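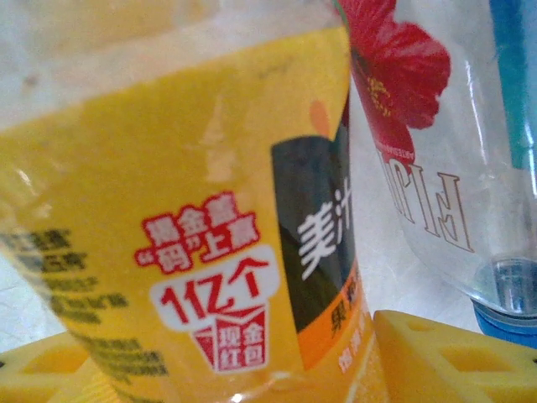 Posted in: Food & Drink > Breakfast > Arguments

Is juice just dessert with better PR?

pulpfriction
I have poured myself a glass of orange juice every morning since I was old enough to lift the carton. Last month I switched to Kinton, the fancy stuff, and felt very grown up until I read the back. Two servings per bottle. Who are these people putting the lid back on?

mildly_toasted
I'm those people. Half today, half tomorrow. It's called restraint and it's miserable.

grumblecake62
Juice is soda that went to private school. Eat an orange.

pulpfriction
An orange takes me 2 minutes to peel and my keyboard never forgives me.

sundaybest
Disagree with grumblecake. My grandmother had a small glass daily and made it to 92 on that and spite. The glass is the issue — hers was the size of an egg cup. Mine holds a quart and came from a gas station.

grumblecake62
So we agree, you just want to be nicer about it.

sundaybest
I want to be much nicer about it.

left_of_lunch
Water it down. I started at 60 juice, 40 water in January and flipped it by spring. Now regular juice tastes like pancake syrup and I'm no fun at brunch.

mildly_toasted
You were fun at brunch before?

left_of_lunch
There are conflicting reports.

kettle_black
Has anyone tried the Stundero juicer? My sister-in-law swears by hers. It has eleven parts and every one of them needs its own little brush.

pulpfriction
Had one. It's in the garage with the bread machine, keeping it company.

grumblecake62
Or, and hear me out, eat an orange.

pulpfriction
Fine. Bought a bag. The first one was dry as a sofa cushion. Back to the bottle tomorrow.

14 replies · 9 shares

Recent threads
Cultik oat milk: did they change the recipe?
Cereal before milk, final warning
Best toaster under 40 dollars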